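About Skillano

Hi, and welcome! I started Skillano in my apartment in Ordale with 2 students, a borrowed whiteboard and a pile of Spanish grammar books I never ended up using. We teach conversation classes for grown-ups who took a language in high school and remember how to ask for the library. 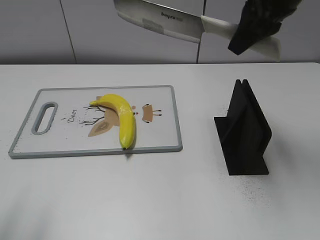 These days we have six teachers and two classrooms, one in Ordale and a newer one over in Findgate (parking is behind the bakery, please don't use the bank's lot). Last year 465 people took a class with us, and I'm still a little amazed by that. Spanish is the big one, then Italian, then Portuguese, which I added mostly so I could sit in on it myself.

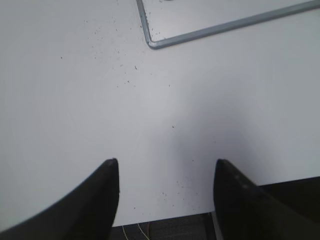
Our beginner course is called Do — as in "do, don't study." You talk from the first evening, you make a ton of mistakes, and we fix the ones that matter. Groups stay small and there are no tests. If you miss a night, just come to the other town's class that week!

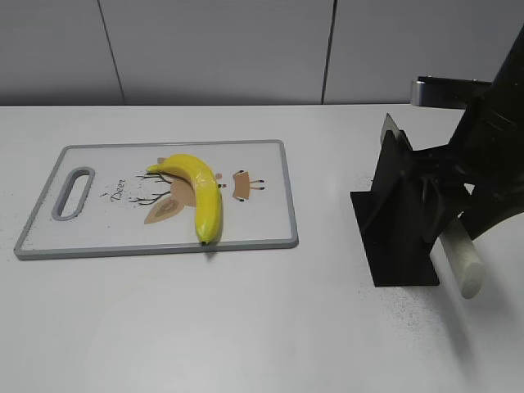 New groups start in May and September, and evening classes run from 6:30 to 8. Not sure of your level? Call the Findgate office and we'll chat for ten minutes — in whatever language you can manage.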